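Zernstead Adds Small-Item Box to Plamska Bedroom Storage Line
New translucent format is sized for hair accessories and other loose personal items

ZERNSTEAD, February – Zernstead today announced the Plamska 15, a lidless storage box for small personal items kept in bedrooms. The product is the smallest format in the Plamska line and ships to retailers this month.

The Plamska 15 is molded in frosted polypropylene with a wall thickness of 2 mm. The finish lets a user identify the general color and shape of the contents from the side while reducing the visual clutter associated with clear plastic. The box holds scrunchies, coil hair ties, claw clips and similar items without internal dividers. A divider insert, the Cuervo, is sold separately.

Product requirements were drawn from a survey of 2,891 households conducted by the company last year. Respondents were asked where hair accessories were stored, where they were sorted and how often items were misplaced. The bed was the most frequently named sorting surface, ahead of the bathroom counter and the dresser top. In 68 percent of households, accessories were stored in more than one room. 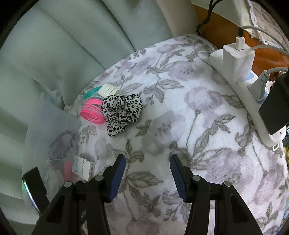 Follow-up visits were made to 208 of the responding households. Participants emptied their existing containers, grouped the contents by type and returned them to a single box. Coil ties and fabric scrunchies were usually grouped first. Rigid clips took longer to place and accounted for most of the wasted volume in undivided containers.

"Soft items compress and rigid clips do not," said Nidia Arango, product manager for the Plamska line. "We set the interior height by the clips and left the base flat so the box stays upright on bedding."

The base has no feet or raised rim. Corners are radiused on the inside for wiping, and the outer walls are straight so that boxes can be placed side by side in a drawer – the earlier Plamska formats taper toward the base and leave a gap.

The Plamska 15 is available individually or in packs of four. Retail distribution is handled by Dralitz. Spec sheets and sample requests are available through the Zernstead trade desk.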